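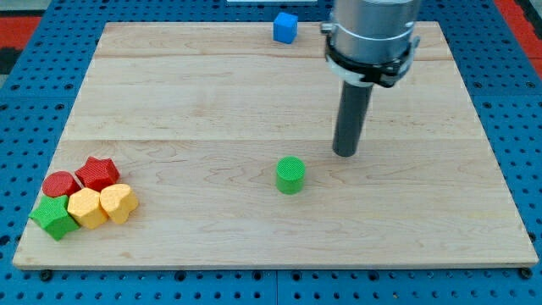

Maple board on the blue perforated table.

March, 3:40 pm

Finish trial, second coat. Diltatska oil on sample strips 1 to 3, Vodex hardwax on the other set. Sanded between coats with 320 by hand. Room was at 42 percent humidity when I started and 53 by lunch, so drying times from this morning are not worth much.

Vodex strips still tacky at the ends. Diltatska strips fine to handle but the grain came up again on number 2. Went over it with a 4000 pad, which left it too shiny. Will redo that one.

Hashini Bhattacharjee wants the Gebreyes soap finish added before we pick. Need a fresh tin, the old one has separated.

Rags are in the water bucket by the sink. Please leave them there overnight.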